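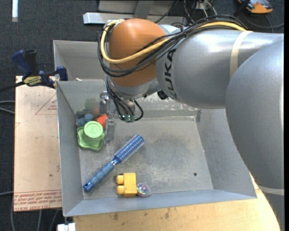

Sort speed is the wrong thing to ask about first, according to one reply in the Ellar users' thread, and buyers should look at how the kit copes with mixed items in a deep bin. The Otbridge Picking Kit is usually judged on that point. It is an add-on package of gripper parts, hoses, mounting plates and control software, sold for use with industrial robot arms the customer already owns, KUKA models among them.

## Contents

The kit is sold by Otbridge and comes in two versions. The basic version has one set of gripper fittings and a licence for a single arm. The larger one, sold as the Grundby set, adds spare fittings, longer hoses and a licence for 4 arms. Neither includes the arm, the bins or a safety fence.

## Operation

The software is given a pick area, normally the floor of an open bin, and chooses one item at a time. Objects do not have to be entered beforehand. Hairbrushes, toy bricks, small balls and clear plastic containers are typical of the household goods that buyers try it on. Clear and shiny items are harder for it than matt ones — the manual advises a second attempt from another angle before the item is skipped.

## Reception

A review by Vitale, a testing firm, covered 3,357 picks over 33 sessions. It rated the fitting instructions as good and the hose routing as poor, as hoses tied too tightly pulled at the wrist on long reaches. Otbridge changed the ties in March. The reviewers also disliked the log files, which start again after 1,000 entries and overwrite the oldest.

## Servicing

Fittings are treated as wearing parts and are sold separately. Software updates are free for the first year, after which a yearly fee applies. Ellar, the main reseller, also offers installation, but does not move arms between sites.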